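We use cookies to remember your subscription settings. Accept | Manage preferences

Walking the old ferry road in Hurnunska

April 17, 2025

The spring walk went to Hurnunska this year, after two years of putting it off. Villads Vigfúsdóttir led it, as she grew up two streets from the landing and still has the key to her aunt's storage shed, where we left our bags. The plan was to follow the ferry road from the rail stop down to the water, turn along the embankment, and come back through the market streets before the light went. We managed most of that.

For anyone who hasn't been on one of these, the walks are slow. The whole route was around 4 miles and it took us the better part of a day. People stop when they want to stop. We agree on a few meeting points at the start, and if you miss one you go on to the next. You don't need a good camera. A few people on this walk used phones, and one member brought a folding camera that belonged to her grandfather and took a single roll of film with it.

The top of the ferry road is not much to look at. There is a tire shop, a closed bank with its sign taken down, and a long wall belonging to the bus depot. Villads asked us to spend time there anyway. Her advice was to photograph the first block the way you would photograph the last one, and to keep the lens you started with until lunch. I had brought a 50mm and nothing else, so this was easy for me. Others grumbled a bit and then did it.

Past the depot the road narrows and starts to drop. The houses here were built for ferry workers, and most have a side door at street level and a main door up a flight of outside steps. The steps are different on every house. Some have been tiled, some painted, and a few have been replaced with metal stairs that ring when you walk on them. Seul-gi Shim photographed nothing but steps for the length of the hill. She says she has done the same in other towns and has a folder of them at home. I hope she will show it at the members' evening in July.

We had low cloud all morning, which suited the narrow streets. With no hard shadows you could shoot in any direction, and the painted house fronts kept their color. It did make the water look flat once we got to it. The ferry stopped running when the bridge opened, but the landing is still there, along with the ticket office and a waiting room with benches along both walls. The waiting room is now used by a rowing club. A man from the club let us in and turned the lights off for us when we asked, so we could work from the windows alone. Several people got their best pictures of the day in there.

Lunch was at the Kinyua, a small place on the embankment that does soup and flatbread and not a lot besides. They had been told 12 of us were coming and had pushed the tables together under the window. I would go back. The owner has lived over the restaurant all her life and told us where the flood of her childhood came up to, which is just below the second window, and that there used to be a dance hall on the corner where the pharmacy is now. Nothing of it is left that we could find. We looked on the way out and took pictures of the pharmacy.

The afternoon was looser. Half the group stayed by the river and the rest of us went up into the market streets with Villads. The stalls were closing by then. I think this is the better time to go, as people are less busy and will talk to you, and the awnings are half down and let the light in from the side. If you want a portrait, ask. Everyone we asked either said yes or waved us off in a friendly way, and the ones who waved us off were left alone.

There is a part of the market called the Anirau, a covered passage with a glass roof, where the repair trades are. You can get a watch, a zipper, a chair or a radio fixed within a few yards. It is dim, and this is where the people with phones had some trouble and the people with older lenses had a nice time. I went up to a slow shutter speed and leaned on the door frames.

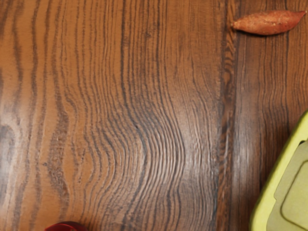

I came home with fewer pictures than I usually do and I am happier with them. Part of this is the single lens. Part of it is that Villads kept making us turn around and look back up the street we had just walked down, and it was often the better view. On the hill especially, you see all the roofs and the rail line behind them when you face the way you came, and going down you would never know they were there.

A few practical notes for anyone who wants to go on their own. The rail stop has no ticket machine, so buy a return before you leave. The embankment path is closed for repairs beyond the boathouse and you will have to come back the same way. The public restroom is behind the market, on the uphill side. The hill is steep, and there is a bus that runs up it from the landing if your knees have had enough by then. Mine had.

Members who were on the walk can send in up to 2 pictures each for the group page. Please send them at full size and include a line saying where on the route each one was taken. Seul-gi is putting the page together and would like captions to be short. If you shot film and are waiting on the lab, let her know and she will hold a space for you.

The next walk will be in Tirnico, in the streets behind the old cannery. It is flatter than Hurnunska and there is more shade. We are still looking for someone who knows the area to lead it, or at least to walk it with me beforehand and point out what I would miss. Reply to this newsletter if that is you.

Recent items
Notes from the winter members' evening
Borrowing from the group's lens shelf: how it works
Tirnico before the cannery closed: a reader's prints
Asking strangers for a portrait
Back issues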